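Reading the Panel: What Pressure Mapping Can and Cannot Say About Saddle Fit

Fulgencio Sotomayor keeps his saddle trees on a rack by the workshop door, sorted by gullet width and rail angle. He began fitting in the western provinces when the standard kit was a flexicurve, a stick of chalk and a sheet of butcher paper. He still uses all of them. The sensor mat came later, and he treats its output as one measurement among several.

The mat in his shop is a Zurkton, a two-panel design with 728 sensing cells divided evenly to the left and right of the spine. It sits between the horse's back and the saddle, without a pad for the first pass, and logs pressure at each cell for the length of the trial. Software averages the strides and produces a colour plot. Most riders have seen one of these plots by now, usually with a red patch somewhere near the withers and a quote for a new saddle attached.

The plot depends heavily on how the mat is laid. A fold at the front edge reads as a pressure point. So does a girth strap pulled tight over the lower margin. Sotomayor zeroes the mat on the horse before the saddle goes on, and repeats the zero if the horse shifts its weight onto a resting hind leg. 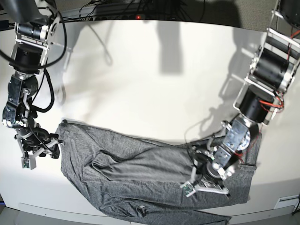 Static and dynamic readings

A static reading is taken at the halt with the rider mounted and both feet in the stirrups. It shows gross faults: bridging, where the panel loads the front and back and leaves the middle unsupported; rocking, where the reverse occurs; and a tree that is too narrow, which loads two strips directly below the points.

It does not show what happens when the back lifts. In trot the thoracic spine flexes and the scapula rotates back under the front of the saddle by a distance that varies with the horse's build and gait. A tree that looks neutral at the halt can block the shoulder on every stride. For that reason Sotomayor records walk, rising trot, sitting trot and canter on both reins, and discards the first few strides of each.

Rising trot is analysed by diagonal. A rider who sits more heavily on one diagonal will produce an asymmetric plot on a symmetric horse under a well-balanced saddle. Averaging both diagonals hides the effect, and reflocking to correct it will make the saddle crooked.

Three saddles, one mare

The case he uses when teaching apprentices is a warmblood mare named Aranda, shown in jumping at 1.10 metres and resistant on the left rein since February. Her owner had three saddles on trial.

The Casent, a close-contact model with wool-flocked panels, bridged slightly at the halt. In canter the bridge closed and the load spread well along the panel. The Vultix, with a foam panel and a moulded synthetic tree, gave the most even static plot of the group and the worst dynamic one, with a repeated peak behind the left shoulder in canter. The third was the mare's old saddle, which had gone flat on the left through years of mounting from the ground.

On static numbers alone, the owner would have bought the Vultix. She took the Casent. Sotomayor added a small amount of wool to the middle of each panel and left the gullet alone.
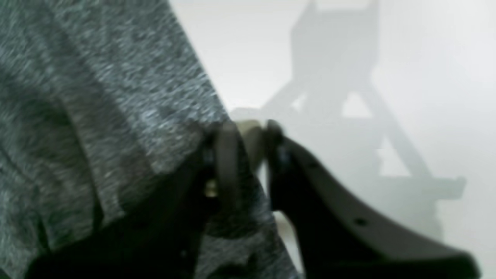

Limits of the method

Mats measure force perpendicular to their surface. They do not measure shear, the dragging load that ruffles hair and galls skin over the loins. Dust patterns and broken hair remain the better evidence there, and both can be read with the naked eye after a working session.

Cell calibration drifts with use and temperature. Sotomayor checks his mat against a reference bladder every 106 trials, and retires any panel with dead cells in the front third, where the readings matter most.

Wool also settles. A newly flocked panel should be checked again once the rider has put regular work into it, and a growing horse should be traced at each visit. He files the wither tracings on paper, under the horse's name, with the date and the rider's weight written in the corner.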